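A morning with the woman who sorts the shapes

I'd been told to turn up before nine if I wanted any proper conversation, so there I was outside Lendari on a Wednesday at twenty to, holding two coffees and feeling rather pleased with myself. She doesn't drink coffee. I had both.

If you haven't come across it, Lendari is the toy lending library in Flurkesitz, up the steps next to the Ertürk bakery (the smell comes straight through the wall, and I don't know how anyone gets any work done). You join, you pick, you take it home for a fortnight, you bring it back. She has run it for 12 years, and when I asked if I could interview her about wooden trains she said no, everyone asks about the trains, ask me about blocks.

So, blocks!

"People think of them as the thing you get past," she said, pulling a lid off a tub with her elbow. "The baby does the blocks and then the baby does something cleverer. I have nine-year-olds who come in with a younger brother and sit down with the shapes for half an hour, and then get cross if you notice."

She has 19 sets of loose shapes at the moment, not counting the ones in quarantine. Quarantine is a washing-up bowl under the sink for anything that has come back sticky. A set, in her system, is anything with at least four different shapes and at least three colours, and it has to fit into one drawstring bag. The bags are her own design, with a flat bottom so they stand up on the shelf, and she is more proud of them than of anything else in the building. I was shown how the toggle works. Then I was shown again.

I asked what she looks for when she buys.

"Weight, first. I pick one up and drop it on my own foot." She really did say this with a straight face. "If I mind, it's too heavy. Then corners. Then whether the colours are real colours. I don't like a shape that's a sort of tired mushroom. Children want to shout the colour at you, and you can't shout mushroom."

She used to buy everything from Skadeck, who did a big catalogue with a foldout page, and she still talks about that foldout page the way other people talk about a holiday. These days she picks up mixed lots wherever they turn up, and that's how she came to be so keen on sets that don't quite match. 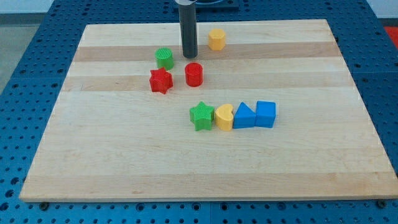

Matching sets bore her, it has to be said. I'd assumed a lending library would want everything uniform, all the pieces from one mould so that you could replace a lost one and be done with it, and she looked at me as if I'd suggested painting the ceiling black. "If every piece feels the same then the only game is the name of the shape," she said. Then we got into tops. I had never in my life given any thought to the top of a block, but once you start you can't stop: a red cylinder with a smooth glossy top and a green cylinder with fine ridges on it are two quite different objects to a child who has hold of both. The same goes for having two stars, one red and one green, with the green one all finely crosshatched. "Ask for the star and you get a conversation," she said. "Which star? Well, which star do you think?"

She has strong views on hearts as well. For years she wouldn't have them, on the grounds that a heart isn't a proper shape and you can't build on it. Then one came in with a donated bag, a yellow one, and it was borrowed, returned and asked for by name so often that she gave in. "They can all say heart. They can say it before they can say triangle, and some of them can say it before they can say please."

We moved on to the part I had been hoping for, which was the games, and I scribbled as fast as I could. The one she starts everybody on is the line. You put down a piece, the child puts down a piece touching it, you put down another. There isn't a rule. After four or five pieces the child will nearly always announce a rule, and then you have to obey it. She has been told that a blue piece must go next to another blue piece, that stars go first as they are the captain, and once that the cube was asleep and the whole line had to be moved across the rug without waking it.

"And if they don't announce one?"

"Then you make a mistake. Doesn't matter what. Put something down a bit wonky and wait."

I tried this at home that evening with my niece, by the way, and was told off inside a minute.

The second game is for older ones and she calls it shopping. Half the shapes are the shop and half are in your basket, and you can only buy something if you can say two things about it without naming it. So for an octagon you might say it's yellow and has a flat top, and the shopkeeper has to work out what you're after. She is a ruthless shopkeeper. I asked for something red with points and was told they'd just sold the last one. They had not.

I did ask about losses, and I'm glad I did, as the answer was a filing cabinet. The bottom drawer is all orphans: single pieces whose bag has gone, or whose bag never existed, or which have come back in the pocket of a coat. She opened it and let me rummage. Triangles are what people lose most, she says. Cubes hardly ever, and she puts that down to the way a cube stays where you put it, while anything with a round side is under the cooker by teatime. Every July she empties the drawer on to the rug and makes new sets out of whatever there is. Last summer she got almost 2 full bags out of it, and the borrowers fought over them.

By then the first families were on the steps and she had one eye on the door, so I got in my last question, which was what she would tell someone buying blocks for the first time.

"Fewer," she said straight away. "Eight is a lovely number. You can see eight. Tip out sixty and they'll throw them, and I'd throw them too. And get up off the sofa and sit down with them for ten minutes. After that you can go and have your tea."

She wouldn't let me leave without borrowing something. I'm now a member of Lendari, card and all, with a blue drawstring bag on my kitchen table that's due back in a fortnight. I've checked the pieces in it twice already, mostly for an excuse to do the toggle.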